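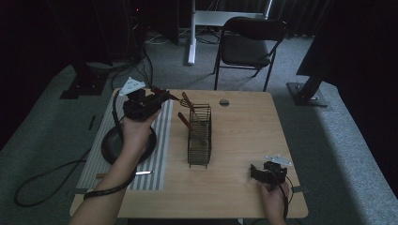
3. Materials and Procedure

3.1 Scope of the table task

The Lenside study looked at how people set and clear small meals at home when there is no drawer within reach. In many of the homes we visited in April, knives and forks were not kept in a drawer at all. They stood upright in a jar, a can, a mug or a wire basket, and the container stayed on the table or next to it between meals. The first part of the study (Section 2) recorded these habits through interviews. The second part, described in this section, used a table task to look at one point that kept coming up in the interviews: how the shape of the container affects where things are put down, and in what order they are put away.

The task was kept small on purpose. A full dinner setting for several people brings in glasses, napkins, serving dishes and talk, and the choices made about one item get mixed up with choices made about the others. We used a single place setting for one person. It has a mat, a plate and a few utensils, together with the container they are stored in.

3.2 Objects

The objects were chosen with the Bodidier list, a list of household items drawn up for the interview part of the study. Items went on the list if they had been named in the interviews as being used at the table and kept there. For the table task we left out anything sharp enough to cut a hand when reached for without looking. We also left out items too short to be lifted from a deep container by the handle.

Handles turned out to be a bigger part of the choice than we had planned. In the interviews, people with wooden-handled utensils said they kept them apart from all-metal ones, usually because they did not want them left in a wet sink. Several of these people stored them with the handles up so that the wood would not sit at the bottom of the container. Others did the opposite and kept the handles down, so that the eating end could be seen and the right utensil picked out. We therefore made sure that wooden handles were part of the setting and gave no instruction on which end should go in first.

The mat marks the place. Pilot sessions without one gave settings that drifted across the table, and two coders could not agree on whether a fork was "beside the plate" or just "on the table." A striped mat solved most of this. The stripes gave the coders a simple reference for left and right, and the edge of the mat gave a clear line between in and out. Participants were not told to keep everything on it.

Three containers were compared: a tall wire basket, a low tray and a wide ceramic jar. The basket stands highest, and its mesh sides let the contents be seen from most seats. A utensil placed in it tends to lean against one side, with the handle or the working end above the rim. The tray hides nothing but takes up more of the table. The jar hides everything except what sticks out of the top.

3.3 Table and layout

The sessions used a light wooden table with rounded corners, on a carpeted floor. The table was smaller than a family dining table and nearer to what we had seen in one-room apartments, where the same surface may be used for eating, paperwork and ironing. A small table also keeps the container close to the mat, so that reaching is never the hard part of the task.

Figure 3 shows the layout with the wire basket during a session. The striped mat is on the left side of the table with a round black plate on it, and a thin utensil with a pale wooden handle lies near the bottom of the mat. One utensil leans inside the basket, and a second, with a small fork-like end, is held near the top of it.

Figure 3. Table layout for the wire basket condition, with the mat and plate to the left of the basket.

The mat was placed to one side, with the container beside it, to leave part of the surface free. This follows what we saw in the homes. When the container was placed behind the plate in the pilot, people had to reach over the food area, and many moved the container before doing anything else. When it stood beside the mat it was usually left where it was. The free part of the table was useful in another way. People who were unsure about an item tended to put it there for a while, and we coded this as "parked" (see 3.5).

3.4 Procedure

The task was done by 40 adults recruited through notices in Lenside and in the nearby village of Butt. Each person took part in one session. A session had a setting half and a clearing half, with a short break between them.

In the setting half, all the utensils began in the container and the plate began at the edge of the mat. The participant was asked to lay the place as they would for a simple meal eaten alone. No picture of a finished setting was shown. If a participant asked where something should go, Fiona MacBrayne, who ran most of the sessions, answered with the same sentence each time: "Wherever you would have it." There was no time limit, and the half ended when the participant said it was done.

In the clearing half, the participant was asked to put the utensils away and leave the table ready for something else. We did not say that the plate or the mat had to stay or go. Some people stacked the plate on the mat and pushed both to one side. Others left the plate exactly where it was and dealt only with the utensils. Both were accepted as complete.

After clearing, each participant answered a short set of questions about their own kitchen, taken from the Braker questionnaire with the items on cooking removed. The questions covered where utensils are kept at home, whether wooden handles are treated differently, and whether the table is cleared fully between meals.

3.5 Coding

Each time an item was put down, the coders noted where it landed. The codes were: on the plate, on the mat, parked on the free part of the table, leaning in the container, standing or lying flat in the container, and returned to the hand without being released. The last of these was added after the pilot. It covers the moments when a utensil is brought to the rim, held there, turned and taken away again, which happened often with the tall basket when another utensil was already leaning across the opening.

For items put into a container, the coders also noted which end went in first and which side the item leaned toward. A utensil that slid after release was coded by its resting position. If it slid again when the next item was added, the new position was noted as a separate event and tied to the item that caused it.

Kenneth Ogilvie coded all of the sessions. A second coder went through 13 of them without seeing his notes. Most of the disagreements were about the mat edge, where a handle lay partly on and partly off. These were settled by the position of the heavier end, and the rule was then applied to the full set.

3.6 Exclusions and limits of the task

We left out 6 sessions from the clearing analysis. In four of these the participant cleared the table by carrying everything, container included, to a counter at the side of the room. That is a sensible way to clear a table, and two of the people said it was what they did at home, but it leaves no putting-away order to code. In the other two, the jar was knocked over during the break and set upright again with the utensils in a different arrangement. All six sessions were kept in the setting analysis.

The task says little about washing up. The plate was never used for food, and nothing had to be wiped before it was put away. In the interviews, the state of the utensil was one of the main reasons given for parking it instead of putting it back, so the parking counts reported in Section 4 should be read as low for real meals. The layout was also the same for left-handed and right-handed participants. We noted the preferred hand at the start of each session and report the results for the leaning side separately for the two groups.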